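House Rules for Simulated Household Tasks: Your Questions

Last updated February 28, 2019

I look after the rules for the Rosuvov task set, and these are the things people write to me about most. If yours isn't on the list, send it in and I'll add it (eventually!).

Do I really have to read the rules before my first run?

Yes please! They're 30 pages, but the first three cover most of what goes wrong. The rest is tables, and you can dip into those when you need them.

Which version should I be working to?

Version 3. If your folder still says Mensah on the front, that's the old set and the limits in it are different, so bin it. We changed the name when the two-armed tasks came in.

Why so fussy about simulation? Nothing can break.

I get this one a lot. True, you can drive a simulated arm through a simulated wall all day long and the wall won't mind. But habits carry over, and so do the scores. If a controller learns that leaning hard on a cupboard door is fine, it'll lean on a real one too. So we treat every virtual room as if somebody had to pay for the furniture.

What counts as a two-armed task?

Anything where both arms have a job in the same run, even if one of them is only holding something. Rule 12 says an arm that's holding an object has to keep it clear of the walls while the other arm works. You'd be amazed how many runs fall down on that – people watch the busy hand and forget the other one. The yellow panel room is where most teams meet this rule for the first time.

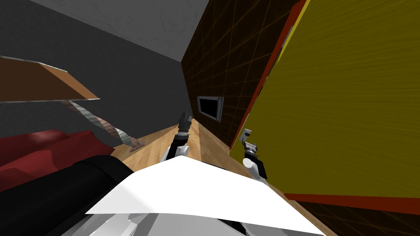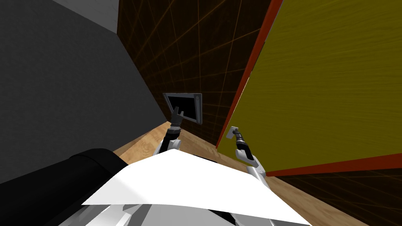 The yellow panel room, with both arms reaching forward.

Can I use different grippers on the left and right?

You can, and plenty of us do. Just list both on the run sheet, left first. Each one has its own force limit in the tables, and you may not average the two (yes, someone asked).

How should a gripper come up to a handle?

Slowly, and with the fingers open until they're lined up. Rule 14 wants a pause of 200 milliseconds before the fingers close. It feels like nothing when you watch it back, but it gives the checker a clean point to measure from, and it makes arguing over a score so much easier.

What if the camera view is tilted?

Leave it tilted! We score from the robot's own view as well as the room log, and straightening it up afterwards breaks the match between the two. If the tilt makes a run hard to follow, add a note and I'll look at the log first.

Do near misses have to be reported?

They do. A near miss is any moment when a part of the robot comes closer to a wall or a piece of furniture than the table allows, even without touching. Numorine, the checker, flags them for you, but it does miss thin things like shelf edges, so have a look through yourself too. We've got 671 in the shared log so far and I've learned more from those than from all the perfect runs put together.

Will a near miss lose me points?

No. Hiding one will.

Can I change the room?

Colours and textures, go ahead. Moving furniture or handles makes it a new room, and a new room needs its own entry before any scores count. The form is in the Tarna folder, next to the blank run sheets.

How long should I keep my logs?

Until the next version of the rules is out, and then please keep them a bit longer, as I'm always asking for old ones.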